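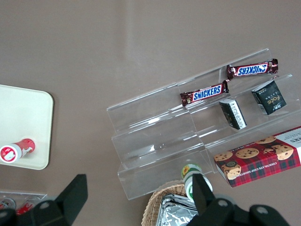
图1 腕部相机的俯视画面:夹爪张开,透明阶梯展示架居中,上层横放两条士力架

Lockyer 腕部视觉夹爪套件:小包装商品取放任务的安装与配置

整理:Tegan Wihongi

适用范围

本教程对应 Lockyer 套件的标准版,包含二指电动夹爪、腕部相机、转接法兰、线缆组和 Vilside 配置软件的单机授权。机械臂需另购。文中步骤在 Wokura 控制器上完成,其他控制器的接线定义和通信设置不同,第三节与第七节不能直接照搬,其余各节通用。

任务类型限定为桌面展示区的小包装商品取放:巧克力条、小纸盒、饼干盒、小瓶和软包装袋。展示器具包括透明亚克力阶梯架、浅色托盘和编织篮。整箱搬运、冷柜作业和带电子标签的挂钩陈列不在本文范围内。

读者应当会操作机械臂示教器,能够设置工具坐标系和负载参数。不要求有视觉算法基础。

一、开箱核对

套件分上下两层包装。上层是夹爪本体和一对黑色指尖,下层是相机、支架、线缆和附件袋。附件袋里的定位销很小,拆泡沫时容易一起丢掉,先找出来放到一边。

核对以下项目:
夹爪本体,底面贴有序列号标签
黑色指尖一对,左右件不可互换
腕部相机及支架
转接法兰与定位销
主线缆(供电与控制合一)
相机线缆,两端均带锁紧螺丝
标定板
螺钉包
授权卡

左右指尖的区别在安装座的倒角方向。装反时螺钉仍然能够拧入,但夹爪回零后指尖会错开。出现这种情况直接对调,不要用软件零点去补。

标定板为硬质板,不要用打印纸替代。我们试过把图案打印后贴在亚克力板上,当天的结果能用,第二天板面起泡,重投影误差明显变大。

由 Berkum 供货的批次,转接法兰单独装在一个扁盒里,和主箱分开发运。主箱到货时没有法兰属于正常,按发运单等第二件即可。

二、机械安装

机械臂断电,末端朝下停在便于操作的高度。

1. 清洁机械臂末端法兰面和转接法兰的两面。残留的旧螺纹胶要刮净。
2. 插入定位销,套上转接法兰,确认两面贴合,对角分次拧紧螺钉。
3. 将夹爪本体对准法兰的定位孔装入。线缆出口朝向机械臂末节的外侧。
4. 安装相机支架。支架有高、低两个孔位,小包装任务使用高孔位。
5. 安装左右指尖。先带上全部螺钉,再逐个拧紧。
6. 手动转动机械臂末节,检查线缆在全行程内有没有被拉直或者夹住。

孔位的选择影响画面构图。使用高孔位时,两侧指尖出现在画面底部,中间的开口区域保持可见,图1即为这种构图。使用低孔位时相机更贴近指尖,适合看单个零件的细节,但阶梯架的上层很容易出画。

指尖在画面里显得很大,这是近距离安装的必然结果,不代表支架装错。判断标准是看张开状态下指尖之间的空隙能否看到桌面上的物体。图1中,从空隙里可以看到架子的前缘、一只小瓶和一部分编织篮,符合要求。

支架螺钉拧紧后,在支架和本体的接缝处画一道记号线。以后每次开机看一眼记号线,错位就重做手眼标定。

三、接线与上电

主线缆接 Wokura 控制器的工具端口。相机线缆单独走线,接到运行 Vilside 的工控机。两根线缆沿机械臂外侧固定,在每个关节处留出活动余量。扎带只扎在连杆的直段上,关节附近用魔术贴。

相机线缆两端的锁紧螺丝必须拧到位。只插不拧也能出图,机械臂运动到某些姿态时画面会短暂中断,日志里记录为“帧超时”。这个故障很难复现,排查起来耗时,建议装好后用手轻拉一次插头确认。

上电顺序:
先开控制器,等待示教器进入就绪界面
再开工控机
启动 Vilside,等待状态栏显示相机在线
在 Vilside 中点击“夹爪回零”

回零时夹爪会完全闭合再完全张开。手和商品都不要放在指尖之间。

通信超时在软件里默认偏短,通过交换机连接时会误报。进入“设备—通信”,将超时改为 400 毫秒。直连时也可以用这个值,对节拍没有可见影响。

四、工具参数

在示教器中新建一个工具,名称任意,但后面在 Vilside 里要填同一个名称,大小写一致。

负载质量和重心按随附参数卡填写。注意参数卡上给出两组数据,一组带相机支架,一组不带,本文配置使用带支架的一组。填错的后果是机械臂在低速时表现正常,提速后碰撞检测频繁触发。

工具坐标系原点设在两指尖闭合时的接触面中心,Z 轴沿指尖伸出方向,Y 轴沿开合方向。阶梯架的每一层都很窄,下探时偏差直接表现为指尖碰到层板,因此原点要实测,不要只依赖图纸值。实测方法:

1. 在桌面固定一枚尖头标定针。
2. 夹爪闭合,以不同姿态让接触面中心对准针尖,记录 6 个点。
3. 由示教器解算,查看残差。
4. 绕针尖做姿态旋转,目视接触面中心有没有离开针尖。

第四步不能省略。残差小只说明记录的几个点彼此吻合,取点姿态过于接近时,解算结果依然可能偏。

五、手眼标定

相机装在腕部,标定类型选“眼在手上”。

将标定板平放在工作区中央,用双面胶固定四角。Vilside 的标定向导会要求把机械臂移动到若干姿态,每个姿态采一张图。姿态之间要有足够的倾角变化,只做平移的采集无法解算旋转部分。

采集时注意以下几点。

标定板必须完整入画。画面底部被指尖占用,标定板的下缘容易被指尖遮住,软件会提示“角点不足”。此时将机械臂后移,让标定板落在画面中上部。

停稳再采。机械臂到位后等待画面静止,再点击采集。自动采集模式下有停稳延时设置,保持默认值即可。

避开反光带。光滑桌面上方有灯具时,画面里会出现一条偏亮的区域,图1中桌面的中上部就有一道较淡的斜向亮带。亮带落在哑光桌面上影响有限,落在标定板上会使部分角点定位偏移。移动标定板,或者关掉对应的灯。

标定完成后软件给出平均误差。误差超过 2 毫米时不要继续,删除残差最大的几组数据,补采后重新解算。仍然不合格,返回第四节检查工具坐标系。

验证方法:在桌面不同位置贴小圆点,让机械臂依次将指尖移动到圆点上方,目视对准情况。重点看工作区边缘,中央对得准并不能说明边缘没有问题。

六、工作区布置与照明

桌面宜选哑光、纯色,明度与夹爪和商品都有差别。我们使用灰棕色桌面。白色桌面会让浅色托盘的边缘变弱,黑色桌面会和指尖混在一起,影响遮罩的自动生成。

透明阶梯架是本任务里难度最高的器具。亚克力板透出后面的桌面,相机能够利用的信息基本只有棱边和折弯处的细亮线。以图1为例,架子的轮廓以浅色线条的形式出现,层板面本身几乎看不出来。深度估计在层板面上通常返回桌面的高度,或者直接返回空值。

处理办法是不依赖实时深度识别架子,改用登记的几何模型:

1. 测量阶梯架的总宽、每层进深和每层高度。
2. 在 Vilside 的“器具”页新建“阶梯架”,填入尺寸。
3. 将架子放到工作位置,用指尖轻触最低一层的左前角、右前角和最高一层的左后角,逐点登记。
4. 软件将模型叠加到相机画面,检查叠加线和棱边亮线能否重合。

架子斜放不影响登记。斜放时棱边在画面里的走向比较分散,叠加检查反而更容易看出偏差。登记后架子被碰动,必须重新执行第三步。可以在架子底部垫防滑胶点,胶点厚度计入层高。

照明建议采用两侧漫射光。正上方的点光源会在棱边上形成断续的高光,叠加检查时可用的线段变短。不要为了增强棱边而提高曝光,银色铝箔类包装会先过曝。编织篮里放铝箔包装时尤其要注意,褶皱处的高光面积会随相机角度变化,曝光以这类物体为准来设置,再回头确认深色纸盒的正面能不能看清文字。

曝光设置步骤:
将一件铝箔包装和一件深色纸盒同时放入画面
关闭自动曝光
从默认值开始逐级降低,直到铝箔高光处出现褶皱纹理
若深色纸盒正面变成一片黑,增加漫射光,不要升高增益
保存为预设,并绑定到当前任务

七、指尖遮罩

腕部画面里始终有指尖。不设置遮罩,识别模块有时会将指尖当作黑色商品输出,尤其是夹爪半闭合的时候。

进入“视觉—遮罩”,点击“自动生成”。夹爪会分段闭合,软件在每个开度下记录指尖所占的区域。执行时桌面清空,并关闭其他识别任务。

生成后逐个开度检查。指尖的直立尖端处遮罩要贴紧轮廓,多出来的部分会盖住紧挨指尖的物体。图1里右指尖的尖端就在小瓶前方,瓶身的一部分被夹爪挡住;遮罩若再向外扩,剩余可见的瓶身会继续减少,识别置信度随之下降。

遮罩扩张量默认值偏大,改成最小档。指尖侧面若因此出现零星误检,用“最小面积”过滤,不要把扩张量调回去。

被遮挡的物体不要强行识别。Vilside 支持“换位再看”:当物体的可见比例低于设定值,机械臂平移后重新取图。平移方向设为沿开合方向,平移后原先在指尖背后的物体会进入开口区域。在 Wokura 控制器上,这一功能需要打开“外部路径修正”权限,否则软件发出平移指令后控制器不响应,界面上也没有报错。

八、商品登记

每种商品登记一次。流程为拍摄、框选、填写抓取属性。

拍摄时每种商品至少覆盖正放、倒放和斜放。同一种商品在陈列中经常朝向不一,以图1中的两条士力架为例,最上一层那条的标识从相机方向看是倒置的,低一层那条则是正向,并略向右上倾斜。只登记一个朝向时,另一条可能以较低的置信度输出,或者被当成未知物体。

几类包装的登记要点如下。

条状包装。两端有压齿封边,封边不能作为抓取区。框选时画两层框,外框包含封边,内框只取中间的实体部分,抓取点限制在内框之中。两条商品首尾接近时,要确认软件输出的是两个实例。图1里下面一条的右端几乎碰到上面一条的左端,这种位置关系容易合并成一个长条。在“实例分离”中打开“按层分离”,软件会利用已登记的阶梯架模型,将落在不同层上的区域分开。

深色小纸盒。正面和侧面的明度差别大,侧面为白色时,斜放的盒子会被识别成一个深色物体加一个白色物体。框选时必须同时包含正面和侧面。盒子立放在架子上时,抓取方向沿较窄的一侧,下探深度以不碰到层板为限。

扁平饼干盒。格纹图案本身纹理丰富,识别不成问题,难点在尺寸。盒子的长边和短边都可能超过夹爪行程,只能从厚度方向夹取。盒子平放在桌面上时厚度方向不可达,需要让盒子的一侧悬空,或者改用吸盘工具。图1右下方的“CHOCOLATE CHIP SHORTBREAD”饼干盒,一部分搭在架子最低处,另一部分伸出画面右侧。对于只露出一部分的盒子,软件给出的中心点是可见区域的中心,不能直接用于抓取。在商品属性里勾选“必须完整可见”,让系统先换位再看。

小瓶。从上方看主要是瓶盖,瓶身的透视缩短明显。登记时要补拍俯视角度,只用侧面照片训练出的模板在腕部画面里基本匹配不上。抓取点设在瓶盖以下。瓶子横放在托盘中时按另一种姿态登记,抓取方向垂直于瓶身轴线。

软包装。铝箔袋没有稳定的外形,不要使用模板匹配,选择“区域抓取”。放在篮子里的软包装还要设置篮沿避让,篮沿的高度用指尖触碰登记。编织边缘不平整,按最高点登记。

模糊或者残缺的小件。工作区边角处的小包装可能失焦,又被夹爪挡住一部分,例如图1左下角透明容器内的红白色小件。这类物体在登记阶段跳过,任务中由换位动作取得清晰画面后再处理。用模糊画面做登记样本会拉低整个类别的判别能力。

包装上的文字可以作为辅助特征,但不建议作为唯一依据。手写体风格的字标在倾斜视角下识别不稳定,同系列不同口味的商品应当同时登记颜色和图案。

九、抓取参数

夹爪有位置和力两种停止条件,小包装任务两者同时启用。

张开宽度不要统一设为最大。阶梯架上相邻商品间隔小,全开的指尖下探时会碰到旁边的包装。以商品宽度加两侧余量作为预张开量。条状和小盒类使用 34 毫米的预张开量作为起点,按实际商品调整。

夹持力从最低档开始试。巧克力条受力过大时内部会断裂,外包装上看不出来,试验时要拆开检查,不能仅凭包装完好就判定合格。纸盒观察侧面有没有压痕。铝箔袋观察提起后有没有滑移。

下探速度分两段。离层板较远时用正常速度,进入层板附近后切换到低速,并启用接触停止。接触停止的阈值过低会被商品包装的轻微触碰触发,过高则会推动架子。调整方法:在空架子上让闭合的指尖缓慢下压,逐级提高阈值,找到不误触发且架子不移动的一档。

抬起动作先竖直后平移。在阶梯架上取物时,先平移会让商品的下缘刮到上一层的立板。竖直段的高度至少要越过最高一层商品的顶面,直接引用阶梯架模型中的数值,不要手填。

取物顺序建议从高层到低层。夹爪从上方进入低层时,本体后侧离高层的商品较近,先取高层可以留出空间。补货的放置顺序则相反。

十、建立任务并试运行

1. 在“任务”页新建任务,选择工作区、曝光预设和商品组。
2. 设定观察位姿。观察位姿要让阶梯架位于画面中部,并从指尖开口处能看到架子的前缘。
3. 设定源器具和目标器具,例如从阶梯架到托盘。
4. 选择“仅规划”,运行一遍,在画面中检查每个抓取点和接近路径。
5. 选择“单步”,以低速逐个动作执行。
6. 单步无异常后,选择“连续”,速度保持低档。

仅规划阶段要看的是抓取方向。软件默认选择得分最高的方案,得分相近时可能在相邻两次规划里给出相差很大的手腕角度。线缆余量不足的安装会在这里出问题。将手腕转角限制在常用范围内,可以排除这种跳变。

目标为托盘时,放置点不要靠近圆角。圆角处的内壁有弧度,瓶子放下后可能滚动。横放的瓶子应当设置朝向,并在松开前让瓶身贴到盘面。松开速度用低档。

试运行期间保持急停按钮在手边。更换商品、移动器具或调整灯光之后,都从“仅规划”重新开始。

十一、常见问题

识别到架子后方的桌面物体,抓取高度却落在层板上
阶梯架模型的覆盖范围大于实物。检查总宽和进深的填写值,确认没有将棱边外的圆角余量计入。

叠加线整体平移,形状正确
架子被碰动,或者相机支架松动。先看支架的记号线,记号线无错位再重新登记架子。

叠加线一侧重合,另一侧偏离
手眼标定的旋转部分有误差。重做第五节,增加倾角变化。

夹爪闭合后报告“未夹到”,商品却在指尖之间
最小有效宽度设置过大。软包装压缩后很薄,需要单独降低这个值。

同一件商品反复触发“换位再看”
可见比例阈值过高,或者商品被器具本身遮挡,平移不能改善。编织篮底部的物体属于后一种情况,应给篮子单独设置一个竖直俯视的观察位姿。

提速后识别结果漂移
取图早于机械臂停稳。增加停稳延时,不要通过缩短曝光来解决。

十二、选配与不足

标准版的黑色指尖对硬质包装够用,表面较滑的瓶盖和覆膜纸盒建议选配软垫指尖。换装后工具坐标系和遮罩都要重做,手眼标定可以保留,前提是没有动过相机支架。

标准版不含吸盘。前面提到的平放饼干盒用二指夹爪没有可靠的取法,确有需要时应在采购阶段一并订购吸盘模块。吸盘模块与夹爪共用法兰,换装要断电。

Vilside 的单机授权绑定工控机硬件。更换主板后需要重新激活,用授权卡上的编号向 Berkum 申请。申请前先导出工程文件,导出内容包括器具模型、商品库和曝光预设,不包括手眼标定结果。标定结果在“设备—相机”页单独导出。

不足之处有三点需要在评估时考虑。软件对透明器具没有自动建模能力,每换一种架子都要手工测量和登记。日志只保留动作级记录,不保存失败时的画面,需要在任务设置里手动打开“异常存图”。相机镜头没有保护盖,粉尘或指纹会让画面发雾,清洁时使用镜头纸,不要用酒精直接喷洒。

附:每班开机检查

支架记号线无错位
左右指尖螺钉无松动
相机镜头清洁
相机线缆锁紧螺丝到位
夹爪回零后两指尖对齐
曝光预设与任务一致
阶梯架叠加线与棱边重合
篮沿高度与登记值一致
急停按下后夹爪和机械臂均停止,复位后重新回零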